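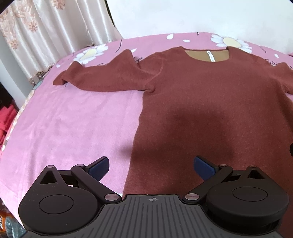

Sweater flat on the bed, left sleeve out.

Fold log: rust sweater vs. Faveck bin
Tuesday, by the Szalai laundry desk (me)
2 min read

Problem: my fuzzy rust sweater won't stay folded in the Faveck bin. I pull out one thing and it slumps into a lump! Status: open.

Try 1 – folded in half down the middle, then rolled. Too fat, and the lid popped up.
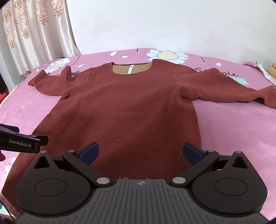
Try 2 – sleeves straight across the back, then thirds. Better, but the collar gets a crease right by the label (and I wear this one to work).

Try 3 – one sleeve at a time, smoothing the shoulder seam before going on to the next.

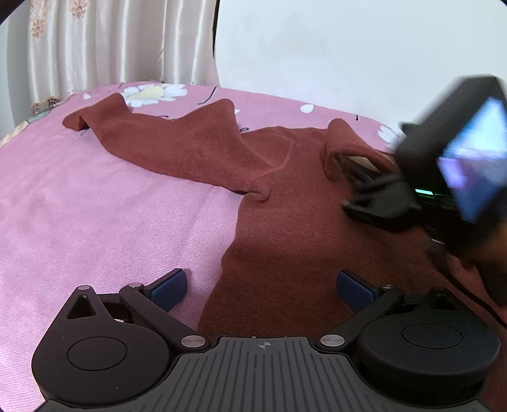
After that I bring the hem up twice and stand it on its fold. It fit with the lid shut, so I'm leaving this open till the weekend to see if it holds.

Comments
Skivoris: Same trouble with fuzzy knits. Try the hem up first?
Stadard: I gave up and hung mine – now the shoulders have bumps.
Skivoris: Oh no, fold it!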